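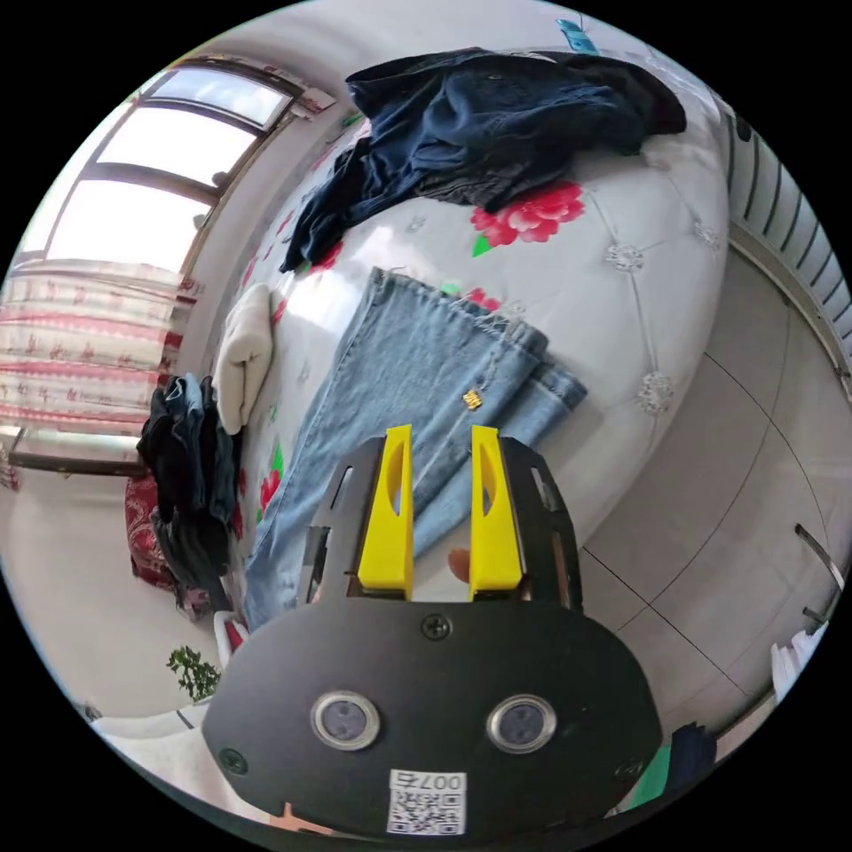

How many hand-held grippers should we order for a first season of recording household work?

Order one for each person who will be recording at the same time, plus one spare for the whole group. A group with eight recorders therefore needs nine grippers. Do not order a second gripper per person at this stage.

Section 2. Planning and budgeting your Ridby kit

Read this section before you send in an order form. It covers what to buy, what you probably have already, and what to leave until later. Assembly is in section 3 and calibration is in section 4.

2.1 Before you start

You will need:
- the list of tasks you want recorded (laundry, bed making, kitchen work and so on)
- the number of homes or rooms you will use
- the name of the person who signs for spending
- a copy of the Mellor price sheet, issue dated 1/24/20 or later

Note: Older price sheets list the gripper and the fingers as one item. They are now ordered separately. If you budget from an old sheet your total will be too low.

2.2 Working out quantities

1. Write down how many people will record at the same time. Leave out anyone who only checks or labels recordings.
2. Add one spare gripper. If you have more than 10 recorders, add 2 spares.
3. Write down whether each person will work with one hand or both. Left and right units are separate items on the order form. A person working with both hands needs one of each, and you should keep a spare of each.
4. Order one extra pair of fingers per gripper. Fingers wear faster on denim, towelling and other heavy cloth than on kitchen items.
5. Order one charging dock for every two grippers. Round up.
6. Order storage cards. Allow two per gripper, so that one can be copied while the other is in use.
7. Order one carrying case per home if the homes are in use at the same time. If the kit moves from home to home, one case per recorder is enough.

Caution: Do not mix finger types within one project. Recordings made with different fingers have to be kept apart, and in most cases you will end up paying to record the task again.

2.3 Things you may not need to buy

Clothing and linen. Use what is in the home. Jeans, towels, bedspreads and cushions that people live with give a better range of cloth than a boxed set. If an item might be damaged, agree a replacement price with the householder first and put it in the budget under "Household items".

Lighting. Most bedrooms with a window can be used in daylight. Try a short test recording at the time of day you plan to work. Buy a lamp only if the test fails the brightness check in section 4.

Tables. Folding can be done on a bed. A folding table is worth having if your task list includes small items such as socks or napkins.

Computer. Any computer that meets the requirements in appendix B will do. The Fasitz copying software is included with the dock and does not need its own budget line.

2.4 Filling in the budget sheet

1. Enter the quantities from 2.2 in column A.
2. Enter the unit prices from the price sheet in column B. Use the price for your quantity band. The bands change at 10 units and at 50 units.
3. Enter delivery once per address. Orders collected from the Brosesville depot have no delivery charge.
4. Add a line for payments to householders, if you make them.
5. Add a line for training. New recorders need half a day each before their recordings can be used.
6. Add a line for repairs. Damage from drops on to hard floors, such as tile, is not covered by the standard warranty.
7. Total the sheet and have it signed before you place the order.

Note: If you are one or two units short of the next price band, ask for a quotation at the higher quantity. The larger order sometimes costs less.

2.5 Renting

Kits can be rented by the month. Renting suits a single project of up to two months. For anything longer, compare the rental total with the purchase price less the buy-back value shown on the price sheet.

Rented kits come with one pair of fingers. Extra pairs have to be bought and are yours to keep.

Caution: The rental period starts on the day the kit leaves the depot. Have your homes agreed and your recorders trained before you ask for it to be sent.

2.6 When to order

Orders for the summer season should reach us before the start of June. Delivery takes longer after that and we cannot hold stock against an unsigned order.

Questions about quotations and price bands go to Faith Mabula at the Brosesville office. Please have your budget sheet to hand, and give the sheet number printed at the top right.

If your order has already been placed, go to section 3.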